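Do Snack Bags Tell You How Much You Are Buying?
Term project report, consumer math elective

1. Why we picked this

Stores say shoppers can compare prices if they read the shelf tag. We doubted it. Our group looked at chips in 2 shops, Gulelov and Fovora, and wrote down price, weight and bag size for each kind we found.

2. What we did

We copied 974 shelf tags between December and the end of the term. Then we worked out the price per ounce ourselves and checked it against the tag. Cassava chips were the hardest group — plain potato chips come in standard weights, but cassava bags did not seem to follow any pattern.
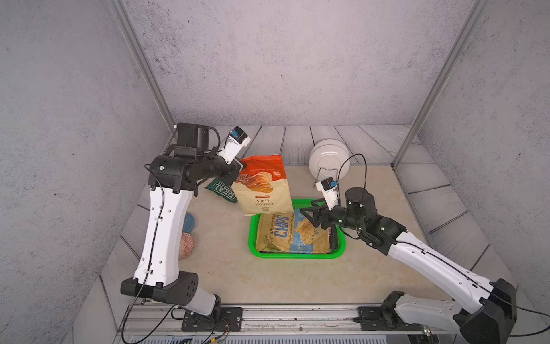 3. What we found

The tags were mostly right, which we did not expect. Our complaint is with the units. Fovora used ounces on one shelf and pounds on the next, so a quick comparison means doing division in the aisle. The "family size" label meant very little. In 12 cases it cost more per ounce than the regular bag.

4. Problems with our own data

Two shops is a small sample, and both are in Doltach. Sale weeks also pushed some prices down, and we did not always note them. We would not trust our averages for any other town.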